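Judley School of Performing Arts
Support desk: ticket history

Subject: Stage piano and backing-track playback cutting out during musical theatre classes, Studio 4
Raised by: Iveta Ďurica, Musical Theatre Department
Assigned to: Armindo Cunha, Technical Services
Priority: Medium
Status: Closed

Initial report

The department wishes to report a recurring loss of sound in Studio 4. The fault affects the backing-track player and, on two occasions, the stage piano as well. It has occurred in the Intermediate Song and Dance class and in the audition preparation sessions. In each case the sound stopped without warning, remained off for several seconds and then returned at the same volume.

The teacher has restarted the player each time. Students preparing for the Buschmann Scholarship auditions are using this room daily, and the department would be grateful for an early visit. The grand piano in Studio 2 cannot be offered as a substitute as that room is reserved for the vocal faculty.

Please note that the mirrors along the long wall were replaced in August and the equipment trolley was moved to the opposite corner at that time. The department cannot say whether the fault began then, as the summer intensive was taught elsewhere.

Iveta Ďurica

First response

Thank you for your report. Please supply the following before a visit is arranged:

Whether the lights on the Rokico mixer remain on when the sound is lost.
Whether the radio microphones are in use at the time.
Whether the fault occurs when the room is used for spoken drama only.
The name of any person who has altered the mixer settings this term.

Until the visit, please do not exchange cables between studios. Cables are labelled by room and are difficult to trace once moved.

Armindo Cunha
Technical Services

Reply from department

The mixer lights go out when the sound is lost and come back on with it. The radio microphones were in use on one occasion and switched off on the others. Spoken drama classes do not use the equipment. No member of the teaching staff has altered the settings, although the evening adult tap class also has access to the room and its tutor has been asked.

The fault is most frequent during the travelling steps, when the full class crosses the floor from the corner. It has not been noticed during seated vocal warm-ups.

Update: first visit

Attended Studio 4 between classes. Played 3 complete backing tracks through the main speakers with no loss of sound. The stage piano was played throughout its range and performed correctly. Checked the output cables from the mixer to both speakers and found no fault.

The mixer's mains lead was found to be under tension. Since the trolley was moved, the lead has run behind the barre and along the skirting, and it has little slack at the trolley end. The connector at the rear of the mixer could be moved slightly by hand. When it was moved, the lights on the mixer went out and the sound was lost.

This agrees with the department's observation that the fault follows heavy movement on the floor. It does not explain the two occasions on which the stage piano was affected, unless the piano was being heard through the mixer at the time. Could the department confirm?

Reply from department

Confirmed. The piano was connected to the mixer for the ensemble numbers on both occasions. For other classes it is played through its own speakers, and it has never cut out when used in that way.

The tap tutor has replied that the settings were not altered, but that the trolley is sometimes pushed back against the wall to make space.

Update: work carried out

1. Classes in Studio 4 were moved to the Noltent Room for one morning, by agreement with the department.

2. The mixer's mains lead was removed and a longer lead of the correct type fitted. The old lead has been withdrawn from use.

3. The new lead was clipped to the frame of the trolley so that any pull is taken by the clip and not by the connector.

4. The trolley was returned to the corner beside the door and its position marked on the floor with tape. The sprung floor was not drilled or fixed to in any way.

5. Mains distribution for the trolley was reviewed. A strip with separately switched outlets is suitable, provided that it is kept clear of the dance floor and that heaters are never connected to it.

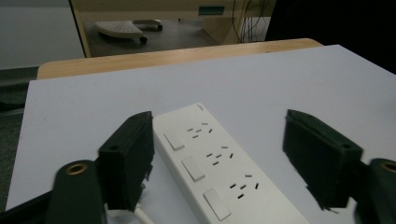 6. The mixer was switched on and left playing for the length of a full class, during which the trolley was moved by hand several times. No loss of sound was recorded.

Instructions to teaching staff

Switch on the player and the piano first, then the mixer, then the speakers. Switch off in the reverse order.

Do not move the trolley beyond the taped area. Where more floor space is required, please request the portable player from the office, which is sufficient for groups of up to 10.

Please report any further loss of sound on this ticket and state which item was playing.

Reply from department

Classes have resumed in Studio 4 and the audition candidates have sung their full programmes with accompaniment. There has been no further loss of sound. The tap tutor has been shown the taped area and has asked whether it might be reduced in size. The department has no objection if Technical Services agrees.

Iveta Ďurica

Closing note

The taped area cannot be reduced, as the trolley doors must be able to open fully. The cost of the lead has been charged to the studio maintenance budget under code 400. The speaker brackets in the same room are due for their yearly inspection and will be dealt with on a separate ticket.

Ticket closed 30th December.

Armindo Cunha
Technical Services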